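3.2 What a working table looks like halfway through a build

The first thing that struck us in the workshop diaries was how little of a build is spent building. Participants at the Orville site logged 601 short entries, and a surprising share of them had nothing to do with screws going in or parts being joined. They were about finding things, shifting things, and putting things down where they could be found again. We had expected this to be a side note. It became the part of the study we enjoyed most!

We use the term "resting place" for any spot where a tool or part is left with the plain intention of picking it up again soon. Resting places are different from storage. A storage box has a lid and often a label, and people open it on purpose. A resting place is just a patch of tabletop, and it works only as long as the person remembers it - or can see it at a glance. Portela's earlier notes from the Kamath room treat the two as one category, and we think a good deal of interesting behavior gets lost that way.

Color does a lot of the work. In interviews, people rarely named a part by its function when asked how they looked for it. They said "the green one" or "the orange handle." Printed parts make this easy, as a group can pick its filament colors to suit itself, and several groups did so with real care. Small dark items such as screws were the hardest to keep track of, and the habit we saw again and again was to set a screw down on or inside something larger and brighter. One participant called this "parking it," and the phrase spread quickly through the room.

Figure 4 shows many of these habits on one light wooden table. A small black screw sits near the center of a lime-green ring flange. The blue screwdriver lies straight on the wood with its tip to the right, and behind it are a cable loop and a tool with an orange handle. The lidded grey box toward the back carries a label, and a thin black pen or rod lies in front of it. White printed parts with black holes stand among all this, so that storage, resting places and the work itself share one surface.

We coded 134 tabletops in this way, using the sheet given in the appendix. Coders agreed easily on boxes and trays. They found cables much harder, and we can see why: a loop of cable may be a part, a tool or simply something that has to go somewhere. After a long and very lively discussion with Wagner Portela we gave cables a code of their own, and we would urge anyone repeating the work to do the same from the start.

Figure 4. Parts, hand tools and a labeled storage box sharing a wooden tabletop. 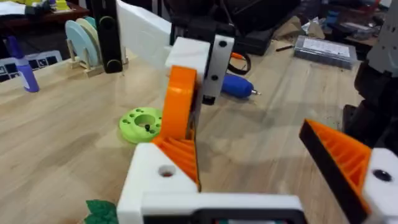
3.3 Clearing the table

Clearing was logged separately from tidying. We counted a table as cleared when its resting places had been emptied, whether or not the storage boxes had been moved. At the Tondon site this was a shared job, and the diaries there are full of cheerful notes about whose screws were whose.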